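Buy the arm last

Every fall the same spreadsheet lands on my desk. Line one is a robot arm. Line two is a gripper for it. Line three, if there is one, says "misc." I have been signing off on equipment for the prep kitchens at Girnel long enough to know that misc. is where the money goes.

The pitch this year came from Clusteck, and it came with simulation renders of kitchen work: pans, a cooktop, an arm reaching in.

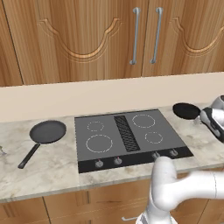
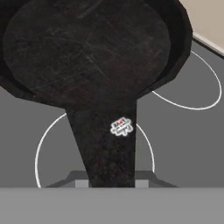

Simulated kitchens are cheap to run and I have no quarrel with them. If a vendor wants to try a thousand ways of grabbing a skillet before anybody bolts steel to my floor, good. My quarrel is with the budget that shows up stapled to the renders, as though the one followed from the other. A simulated counter costs nothing to wipe down. It needs no electrician, it has no health inspector, and you can move the stove six inches to the left on a whim. Try that in Jultdale, where the gas line went in before I was born.

The quote had the arm, the gripper, a controller and 10 hours of setup. I asked who pays for hour 11. The rep said most sites don't need it. I asked which sites. He said he would get back to me by Wednesday, and I'm sure he meant it.

Margit Söderlund ran purchasing before I did and kept a ledger of what each machine cost us after it was delivered. For our last big one, the Huerta tray loader, she logged $1,662 for guarding that wasn't in the quote and $958 for a second visit to redo the mounting plate. Neither number would sink anybody. But they came out of the repair fund, and the dish machine limped through the winter as a result. The loader is fine, by the way. It loads trays. It also sits idle whenever the trays come from the other supplier, whose rims are a hair too thick.

So I've started asking people to fill in the spreadsheet from the bottom. What does the floor need? Who cleans the thing, on whose shift, with what? Which pans will we have to replace so that they all match? How long can we run by hand when it's down, and is that person still on the payroll? Put prices on those. Then tell me what's left for an arm.

Two managers have done this for me so far. One came back asking for a better cart and a new set of shelves, and got both. The other still wants the robot, with a real number attached this time, nearly double what she first asked for. I haven't said no. I want to see it work a full dinner shift in a kitchen I can stand in, with our cookware and our cooks in the way, and I want the service contract in my hand before then.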